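Sullamero (software)

Sullamero is a control and planning package for robotic suturing on practice tissue. Written mainly in C++ with a Python layer on top. It plans where each stitch goes, drives the needle through, ties the knot, then checks the result before moving along. Maintained at Trostbridge, with the perception code coming from a smaller group, Wurnano. Not cleared for use on patients and the licence says so in the first paragraph.

Name

Project started out as Thân, which is still the name of the planner inside it and still turns up in config files and old log folders. Renamed when the perception code was merged in. Older papers and forum posts that say "Thân" usually mean the whole package, newer ones just the planner. Confusing, but it stuck.

Overview

Three main processes, talking over a shared message bus. Perception finds the wound edge, the needle and the thread. The planner picks entry and exit points. The controller moves the arms. A fourth process, the supervisor, watches the other ones and can freeze both arms if anything goes quiet for too long.

The controller runs on its own machine. Perception can drop frames without the arms noticing, up to a point. Past that point the supervisor steps in and the operator has to release it by hand - no automatic restart.

Perception

Camera frames come in at 30 per second. Each one gets labelled pixel by pixel: tissue, wound, thread, metal, other. Wet tissue is the hard part. Small bright reflections look a lot like polished metal, and early versions would see needle tips all over the place. Wurnano's fix was to track the needle as one curved shape of known size and throw out anything that didn't fit the curve.

Thread is handled separately. Dark thread on pale tissue is easy enough to find, but a trimmed end lying on the surface can be mistaken for part of the working strand. The tracker now follows the strand back from the needle and ignores pieces that don't connect. Blood along the wound still breaks the edge finder sometimes, and the operator can redraw the line with a mouse. 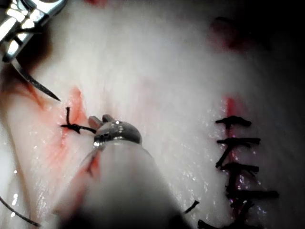

The planner treats a closure as a row of separate stitches, each with its own knot, called interrupted stitches. Running stitches are not supported. For each one it works out a bite depth, an entry point, an exit point and a path for the needle that keeps to the needle's own curve as much as possible, so the tissue doesn't get dragged sideways. If a path needs the driver to turn further than the wrist can go, the planner either shifts the entry point a little or asks for a regrasp.

Spacing is set by the user. The default aims for even gaps but the planner is allowed to stretch them near the ends of a wound. It won't place a stitch on top of an existing knot. Neighbouring wounds are marked as keep-out areas, including any tails, wich matters when two closures sit side by side and the thread from one could snag on the other.

Control

Two arms, one holding the needle driver and one the grasper. Each has its own motion loop plus a shared check for collisions between the shafts. Position error in the cable-driven arms was the main headache. Khairul Nair wrote the correction model now used by default, which learns the error from a short calibration run and subtracts it. Calibration has to be redone whenever an instrument is swapped. People skip this. The controller will warn but not refuse.

Knot tying is a fixed sequence with some give in it. Wrap, reach, grab the tail, pull. The grab is where most failures happen, short tails being stiff and easy to push away. After 2 failed grabs the sequence stops and hands over to the operator.

Tooling

Comes with a log viewer that lines up camera frames with joint readings and planner decisions on one timeline. Useful well outside this project and some labs install only that. There is also a simulator, good for checking reach and collisions, poor for thread. The manual is fairly blunt about the thread part.

Tests are replayed recordings, 68 in the current set. A change can't be merged until all of them pass. The recordings favour straight wounds, a known gap, and curved ones were asked for on the mailing list in April.

Release history

Version 2 came out on 2019-02-22, bringing the supervisor process and the new message bus. Settings files from version one don't load and need to be converted with the script in the tools folder. The script does not carry over camera calibration, so that has to be done again from scratch.

Limitations

No force sensing at the instrument tips. Pull on the thread is guessed from motor current, and the guess gets worse as the cables wear. Tissue that shifts a lot between planning and the bite will cause a replan, sometimes several in a row, and it's slow when that happens. Left-handed setups are listed as supported but only the mirrored planner has been tested, the knot sequence hasnt.

See also

Needle tracking
Visual servoing
Interrupted suture
Cable-driven manipulators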